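Stainless shelves and plastic bins for a small shared room - what would you change?

Forum: Storage and Workspaces

ForthorpeSteel
Hello all. I need advice about shelving. We have one stainless steel unit in our shared room and we keep everything in blue plastic bins. The idea was simple: each person puts their bag and small things in a bin, and the shelf stays clear. After two months I have some doubts.

First, the steel shows every mark. I wipe it on Sunday and by the next evening it has smudges again. Second, the bins are not transparent, so people pull out three of them before they find the right one. Third, the straps of bags hang over the front and catch on people who walk by. 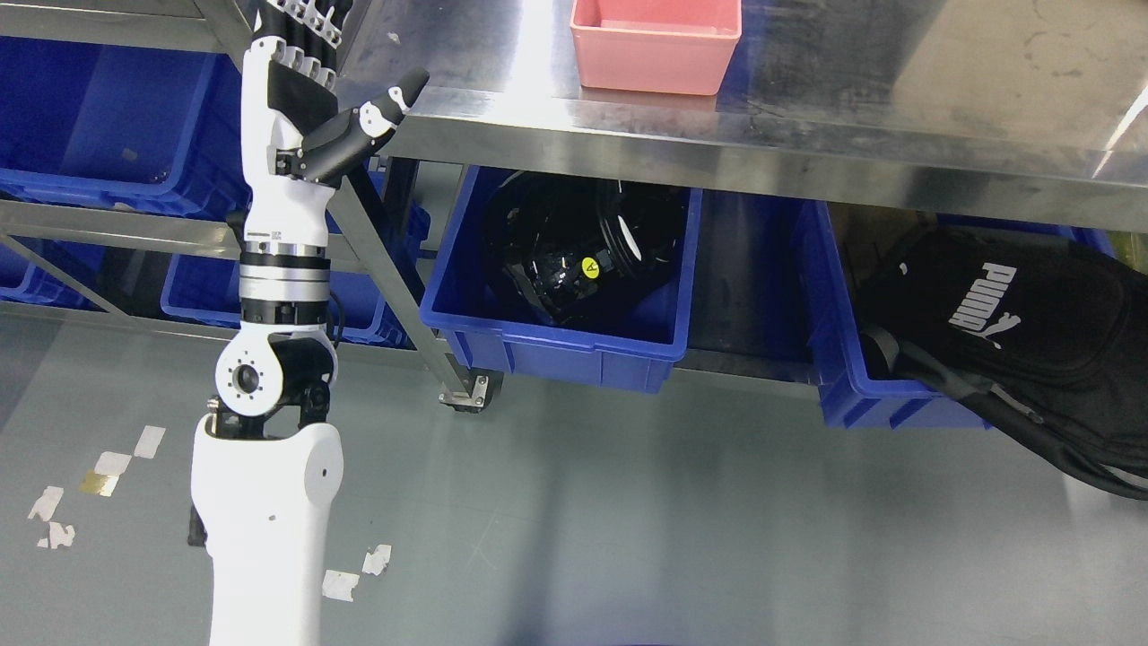 Our shelves with the blue bins, pink tray on the upper one.

I am thinking of buying a wooden cabinet with doors instead. The one I like is 39 inches wide. Is it a good idea or a waste of money?

prolley_k
Please don't buy the cabinet. Doors in a shared room are always open, and then you hit them with your shoulder. Your steel shelf will still be there when the cabinet has lost its hinges. What you have is a labeling problem. Put a big label on the front of every bin, on the short side that faces the room, and the pulling out will stop.

About the smudges: wipe along the direction of the brushing, never in circles, with a soft cloth and a drop of dish soap. Dry it with a second cloth. The scuffs will stay, but you will see them less.

Delali Issahaku
I do not agree with prolley_k about labels. We tried paper labels at my old job and after some weeks they were all wrong. People move the bins and do not move the labels. I would give each person a fixed place on the shelf and mark the edge of the shelf. You have that thick front edge, it is perfect for tape or for magnets.

Check first if a magnet holds. On some stainless steel it does not hold at all.

prolley_k
If they move the bins they will also ignore the tape. But fine, the magnet check costs nothing.

Mariama Agyeman
The strap of the PUMA bag is exactly what I would fix first. Someone will catch a foot or a sleeve on a strap like this and the whole bin comes down. In our room the rule is: strap goes in first, bag on top. It takes one second. For bags that are too big we have a row of hooks on the wall, low enough for everybody.

I also want to ask, what goes in the pink tray? If it is keys and small things, I would bring it down to a lower place. On the upper shelf people reach in without looking.

ForthorpeSteel
Thank you, the rule about the strap I can explain to people tomorrow. The tray is for pens, tape and similar. You are right that short persons cannot see inside. I will move it.

The magnet does not hold, I tried now with one from the fridge. So it will be tape.

toruscombe_attic
I come from the other side, I sold my steel unit and I don't miss it. It was loud. Every bin you push in makes a noise, and in a small room this is tiring. If you keep it, cut a thin rubber mat for each shelf. The mat also hides the smudges, so you solve two things.

Delali Issahaku
A mat is good for noise but the bins will not slide any more. With a heavy bag inside you have to lift it each time. I would use felt pads under the bins - cheap, and easy to replace.

toruscombe_attic
Felt under the bins, yes, I can accept this. But it collects dust, so look at it from time to time.

ForthorpeSteel
Then I will not buy the cabinet for now. I order felt pads and colored tape, one color for each person. Does somebody know a tape that comes off steel without leaving glue?

Mariama Agyeman
Painter's tape, but change it every month or it becomes hard to remove. If some glue stays, a little cooking oil on a cloth and then dish soap.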